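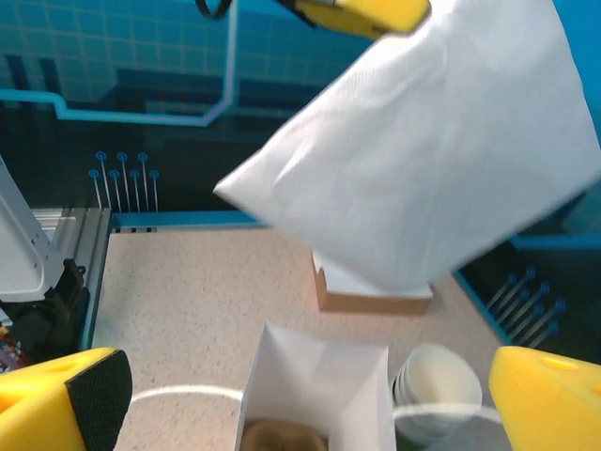

The Clostetti packing fault: gallery

In February 2023 the two-arm packing cell at Andley stopped passing its takeaway order trial. The job is an ordinary one. The arms take cups, napkins, cartons and carriers from the table and put them in a paper bag, which is then meant to go out by its handles. The cell had done this well enough for weeks on plain boxes. With paper bags it began tearing handles, and on one run it pulled a bag over with a full drink inside.

Rajeshwari Joseph ran the fault work, and the notes on this page are taken from her log. The control software is Clostetti, the bags and carriers came through Gademard, and the guarding was checked by Rodrigues after the spill. Of 875 logged runs, 700 finished cleanly. The rest were stopped by the operator, stopped by the software, or ended with something on the floor.

The first thing to be ruled out was the grip force. Both arms were reset to the lowest setting that would still hold a napkin, and the tearing carried on. The next suspect was the handle itself. A rope or twisted handle does not stay where it was last seen. It swings when the bag is touched, and the software was working from a position it had stored before the bag was opened. The gripper then closed beside the handle, or on the handle and the bag wall together.

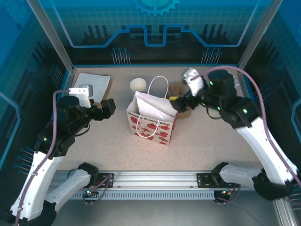 The "Happy Every Day" bag, with one handle up and the other hanging down over the front.

Joseph's log lists this handle position as fault 2. When one handle is up and the other is down, Clostetti could take the upright one for both and plan a lift from it alone. A bag lifted that way tips towards its heavier side. The fix was a second look at the bag immediately before the lift, and a stop if only one handle is found. It adds four seconds to each order and the kitchen side were not pleased about it — but it has stayed in.

The spill was a separate matter. One arm had let go of a carrier and started back to its rest position while the other was still moving across the bag. Neither arm touched the other. The returning arm caught a handle on its way out and the bag went with it. Hot water was being used in the cups at the time, and from that day all trials have been run with cold. 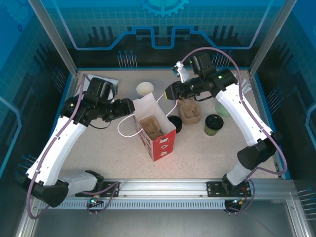
Open bag with a pulp carrier inside, and the handles bowed out close to both grippers.

Loops that spread this wide are the hard case. The clear space above the bag is now treated as closed to one arm until the other has left it, and retreat moves go straight up before they go sideways. Rodrigues also asked for the stop button to be moved nearer to the loading side, where the operator stands.

Fault 4, lids coming off when cups are gripped too high, is still open. The full log goes to Gademard in September with the torn bags.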